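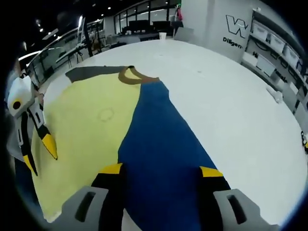 TALKS & HANDOUTS / LAUNDRY AND LINENS

Speaker notes: Folding on a round table
7 min read

We use cookies to remember your settings. Accept / Manage preferences

These are my notes from the talk I gave at the Trerndale library in January, typed up for the people who asked. I talk fast and I skip things, so there's more on the page than you got in the room (and fewer of my sock stories – sorry, or you're welcome).

START. Hands up if you fold on the bed. Hands up if you fold on the couch with the TV on. Okay, now who has a table and uses it only for piling? That was me for years! I had a perfectly good table and I'd stack clean shirts on it in a heap and then fold them standing up, against my chest, with my chin.

Say what we're doing: 20 minutes, one top, one towel, then the Steinbach closet story, then questions.

Why round. People always ask this. A square table gives you an edge to line things up with, and you start trusting the edge more than the garment. On a round one you can't. You have to look at the shirt itself, at its own seams, and I think you get better at it faster that way. Also you can walk around it without hitting your hip on a corner, and I have hit my hip on a lot of corners.

THE TWO-COLOR TOP. I love starting with a color-block top, one side pale yellow and the other a strong royal blue, because the seam does half the teaching for you. Lay it out flat with the neckline pointing away from you. Don't worry if it sits at a slant on the table. The seam where the yellow meets the blue is your line, and it can run any direction it likes so long as it runs straight.

Neckline next. A contrasting trim, like brown, is a gift. Open it into a nice U so you can see tabletop through it, and if the U leans to one side, the shoulders are crooked. Fix it up there first. I used to tug at the bottom hem and wonder why nothing changed!

Then smooth from the seam outward, flat hands, blue side, yellow side. If a lower corner wants to drape down by the rim of the table, slide the whole top back toward the middle. Slide it, don't yank it.

Fold on the seam or off it? For a drawer, I go off it: sides in toward the middle, then up in thirds. On the seam you get all yellow or all blue facing up, and then you're digging for "the blue shirt" when what you own is a blue and yellow shirt. I did this for most of a winter.

(Pause here. Drink water. Last time I forgot and croaked through the towel part.)

THE TOWEL PART. Everybody thinks they can already do this one, so go slower, not faster. Spread your cloth out on the table, take one corner in and pull it gently toward you. Then take a second corner and pull that one out to the side. You'll get a big fan shape, wide at the back and narrow down to the point you're holding, and the wrinkles turn into long soft diagonals. Those diagonals tell you where the cloth is being pulled. Ease up a little on whichever corner they run to and watch them relax.

A yellow-green one is great for a demo on a white table, by the way. The folds show up all the way to the back row, and if there's an edge folded over at the far side it reads as a darker olive stripe. White on white and you may as well be miming.

Check the far edge before you bring anything over. If it's doubled under, you'll fold the mistake in and end up with a lump, and the lump will sit on top of your stack being smug. Flip it out, smooth it, come back to your corners.
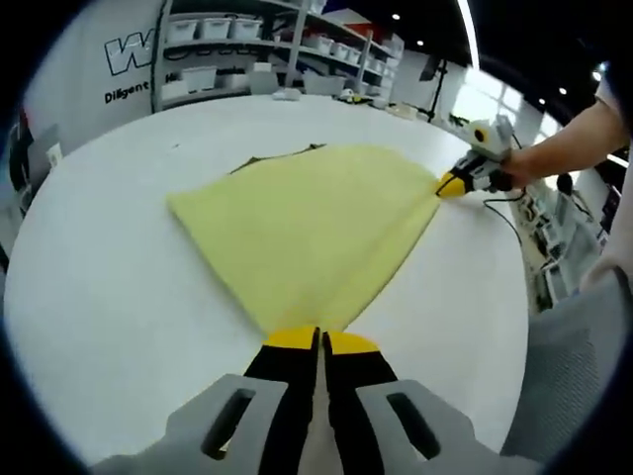

WHERE IT ALL GOES AFTERWARD

I'm a bins person. Open tiered shelves and plain white bins, all the same kind, close enough to the table that you can turn around and put the thing away. If it's in another room, it lives on a chair. You know the chair.

Steinbach closet story goes in this spot. Short version: a hall closet, one family, 4 sets of sheets, and not one complete set among them. Long version only if they're laughing.

Mention the Starketo labels, say I buy them myself, move on. I write the labels in pencil for the first month. Your categories will be wrong. Mine were!

QUESTIONS I usually get: fitted sheets (yes, we can do one, bring it up here), baby clothes (don't fold them, just lay them in the bin), and whether I iron (no).

Last thing before people grab their coats – the handout is by the door, and the Laltton evening session covers coats and bulky sweaters.

Newsletter: join 3,053 readers and get new notes by email. Unsubscribe anytime.

RELATED NOTES
Fitted sheets without a fight
Hall closets: the Steinbach handout
Bins, baskets and the chair
Bulky sweaters, Laltton evening session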